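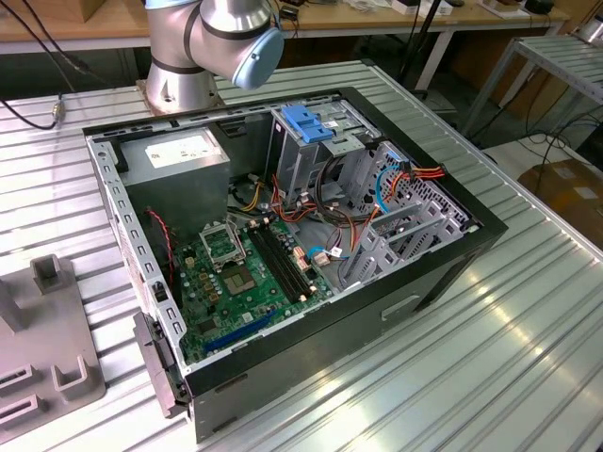
The old Dell on its side with the cover off and no processor in the socket.

I have been meaning to write about this computer since September, when Marisa Marchetti called and asked if I still took in strays. Her office over on Prothero was clearing out a storage closet, and there was one desktop tower left that no one had claimed. I said yes before she finished the sentence, as I always do, and then spent the drive over wondering where on earth I would put it.

It's a plain black and gray office machine, the kind you have probably sat in front of at a bank or a dentist's front desk without ever once looking at it. I have a real soft spot for these. They were put together so that somebody in a hurry could get into them, and the bits you are supposed to grab are blue. There's a blue latch on the drive cage, and after all these years of squinting into dark cases with a flashlight between my teeth, I still feel a little rush of gratitude when I see that color.

My plan, such as it was, went like this: open it up, see what was worth keeping, and decide whether it could have a second life as a machine for my niece's homework or whether it should go to the parts shelf. The budget was 60 dollars, which I set myself and wrote on a sticky note so I couldn't argue with it later. (I have been known to argue with sticky notes.)

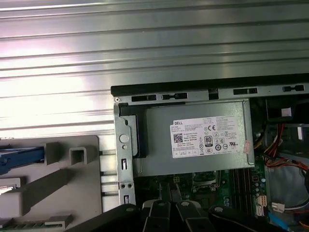
The power supply is the part I always look at first, maybe because my father taught me to. He fixed radios, and he wouldn't touch a thing until he had read whatever was printed on it. The label on this one has the 80 PLUS badge, so it should waste a bit less electricity than the really old ones do. I would like to keep it with the case it belongs to. Swapping a supply in an office tower can turn into a whole afternoon of finding out that the plug you have isn't the plug you need, and I had one of those afternoons last winter with a machine I bought at the Simham flea market. I never did get that one going, and I still have the wrong cable to remember it by.

Then there is the matter of the wires. I know people who tie every cable back with little straps, and I admire them, but I'm not one of them. What I do is write down where everything goes before I unplug anything. I keep a spiral notebook for it, and the page for this tower is mostly colors and arrows - red and black twisted pair, goes to the fan, light blue one, loops by the drives - with a coffee ring over the most important part. It makes sense to me, which is all I ask of it.

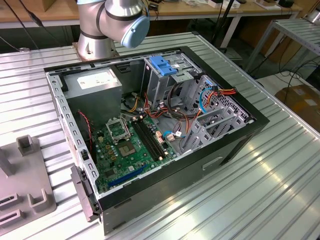
So what does it need? A processor, first of all, and memory for both of those slots. I found a listing from a seller called Olow that had the right kind of processor at a price that would leave me enough for 2 sticks of memory, as long as I skip lunch out for a week. I haven't ordered yet. I want to go over the socket with a magnifier before spending anything, and my good magnifier is at my sister's house, where it has been helping with a cross-stitch.

I'll leave the long blue expansion slot alone for now. A homework computer doesn't need a fancy graphics card, whatever my niece may tell me.

If you have one of these towers at home and know of a quiet fan that fits, please leave a note in the comments. I read them all, usually with my morning coffee, and I'm slow to answer but I do get there.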